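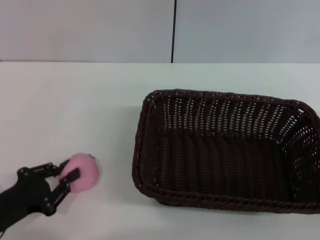 The Jusetti leveling foot replaces the fixed glides on tables, benches and low cabinets that stand on uneven floors. It threads into the bottom of each leg and is turned by hand or with an open-end wrench until the top sits level. A slope too small to see is enough to cause trouble on a smooth surface. On a white tabletop, something as light as a pink foam ball will find the low side if it is let go, and so will pens and round bottles. Rocking is a separate fault, caused by one leg being short or one spot of floor being low, and the same part corrects both.

Construction

The foot has a steel stem, a swivel joint and a round base with a bonded rubber pad. The swivel lets the base lie flat when the leg does not meet the floor squarely. The pad is gray and does not mark sealed concrete, tile or vinyl. On unfinished wood, leave a scrap of paper under the pad overnight before deciding on a permanent position.

A lock nut is supplied with each foot. It tightens upward against the leg and keeps the stem from turning when the table is dragged or bumped.

Specifications

Adjustment range: 27 mm
Static load per foot: 188 kg
Stem and lock nut: zinc-plated steel
Pad: gray rubber, bonded
Sold as: set of four, with lock nuts
Threaded inserts: sold separately

The load rating applies with the stem at any point in its range, provided the lock nut is tight. It is a rating for standing loads. Do not add the ratings of the four feet together to get a table rating. On a rigid frame, two diagonal feet can end up carrying nearly all of the weight.

Installation

Clear the table and turn it over on a blanket. Remove the old glides. If the leg has a threaded hole, check that the new stem starts by hand and runs in without force. Hollow legs need an insert of the correct inside size, tapped in with a mallet until the collar meets the leg.

Run all four feet fully in, then back each one out by 2 turns. Set the table upright in its final place. Put a spirit level along the long side first and raise the low end. Repeat across the short side. Press down on each corner in turn. If one corner gives, back out that foot until it just touches, then tighten all four lock nuts and check the level again.

Things normally kept on the table should be put back before the last check, heavy ones especially. Soft floors settle under load and the reading may shift. 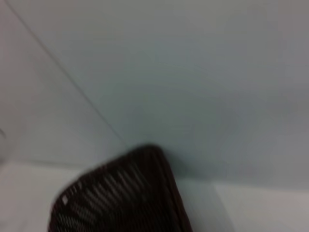
Itsuki Sugawara writes that the lock nuts worked loose on a sewing table after a few weeks and asks whether thread compound would help. A small amount of removable-grade compound is acceptable on the steel threads. Keep it off the rubber pad and out of the swivel. Check first that the nut bears on the leg or the insert collar and has not bottomed on dirt in the thread; vibration from a motor will loosen any nut that is seated badly.

Care

Wipe the pads when the floor is washed. Grit under the base scratches tile and lets the foot creep. Retighten the lock nuts whenever the table is moved. Pads that have hardened or split cannot be replaced on their own; order a new foot.

Related parts

Wenik threaded inserts, round and square
Annamalai wide base, for carpet
Zenbridge open-end wrench, thin pattern, fits the lock nut

Sets ship in a cardboard sleeve. Single feet are available from the spares list.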